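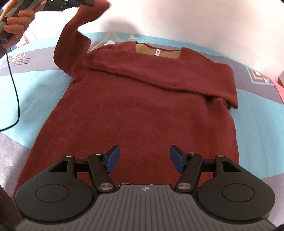 ## Knitwear folding, 10/06/2023

Continued with the fold for the soft sweaters, method B (sleeves across the chest first, then the bottom up). The rust-red one again, on the bed with the patterned quilt. Front facing up, hem toward me.

I write this the same evening, so the order should be correct. If Nurhan remembers it differently, please add in the margin and put initials.

### Why we still discuss the sleeves

In the May entries we had written only "fold the sleeves in". It was not enough. Iara and I both followed this line and we made two different parcels. Hers was wide and flat, and mine was narrow with a hard lump in the middle. When we opened them after 14 days in the Kenari box, mine had a crease across the chest which did not go out by hanging overnight. Hers had a crease also, but it was lower, and under the arm where it disturbs less.

So the question for today was only this: where should the first sleeve lie, and how does the second one come over it.

### What was done

- Spread the sweater fully and smoothed from the middle toward the sides with flat hand. Not from neck to hem. With this fuzzy surface, pulling lengthwise makes the body longer and then the hem is not straight.
- First sleeve in, horizontally across the chest, a little below the neckline. Laid down in one movement and not corrected after.
- A small part of the fold was hanging over the side of the body at the shoulder. I left it. In the last session I pushed such a fold back under and it made a third layer.
- Second sleeve: lifted by the cuff, stretched up and diagonally first so that the twist goes out, and then brought over.
- Lower body up to the chest in one fold, then turned over as a parcel.

The step with lifting the cuff is from Yiğit. Before, I was dragging the sleeve over the quilt, and the fabric below the armhole came together with it. When the cuff goes up first, the body stays in its place much better. I was against it because I thought the cuff would become loose from so much holding, so let us keep an eye on this. I measured nothing on the cuff today and should have done it.

### Thickness

The chest is the problem place. One sleeve alone gives already a thick band there. If the second sleeve goes exactly on top, the parcel is high in the middle and the next sweater in the stack slides down from it.

Tried three positions:

1. Second sleeve exactly over the first. High, stands badly.
2. Second sleeve one hand width lower. Flatter, and the body fold comes over it without a gap. Best of today.
3. Second sleeve crossing at an angle, cuff toward the hem. Looks tidy from the top, but the underside has a bulge at the elbow.

I would take number 2 as the standard for all the heavier crew necks. For the thin ones from Erndale it makes no difference, Iara folded two of them without looking and they were fine.

### Neck

The tan inside at the neck opening behaves differently from the knit. It is smoother and it does not want to follow when the shoulder is folded. I think we should leave the neck open and flat, as it lay today, and not pull the front edge up over the label to "close" it. Ayten likes it closed, because it looks better in the drawer. We did not agree on this. For the moment: open for storage, closed only for showing.

The printing on the white label is faint. For the inventory please do not copy from the labels any more if you must guess a letter. Write "not legible" and the shelf number.

### Weights

Taken on the kitchen scale, which was set to zero with the tray on it.

| Parcel | Weight (g) |
|---|---|
| Rust-red crew neck, alone | 808 |
| Same, with tissue and cotton bag | 938 |
| Same, with tissue, bag and cedar blocks | 1,098 |

The cedar blocks are heavier than I expected. If we put them in every bag, the upper shelf of the Ersoy cabinet will bend more than it does already. One set for each shelf would be enough in my opinion, placed at the back and not inside the parcels. They also should not touch the knit directly, we had the small brown spot on the cream cardigan and I believe it came from there. Elif Naz thinks it is tea.

### Surface

The quilt is quite a good base. The sweater holds on it a little and does not travel when a sleeve is moved. On the cutting table at Wustberg everything was slipping and I had to hold the hem with my elbow. The disadvantage is fluff: I removed red fibres from the quilt afterwards with the roller, and it took longer than the folding. A plain cotton sheet over the top would solve it, but it must be tucked in under the mattress, otherwise it moves together with the sweater and we have the Wustberg problem again.

It is also low for the back. After the fourth repetition I was kneeling on the floor.

### To do

- [ ] Measure both cuffs, relaxed, before the next fold. Write it here, not on a loose paper.
- [ ] Nurhan: same sweater, position 2, into the Kenari box. Open again after the same time as before so that we can compare.
- [ ] Iara: try position 2 on a V-neck. I expect the first sleeve must go lower there, but I have not tried.
- [ ] Sheet for the quilt.
- [ ] Ask Ayten if the drawers are deep enough for parcels standing on the edge. If they are, the height in the middle matters less.
- [ ] Correct the line in the May entry and refer to this page.

Tissue is nearly finished. There is one more pack behind the steamer, the grey one, please use this first.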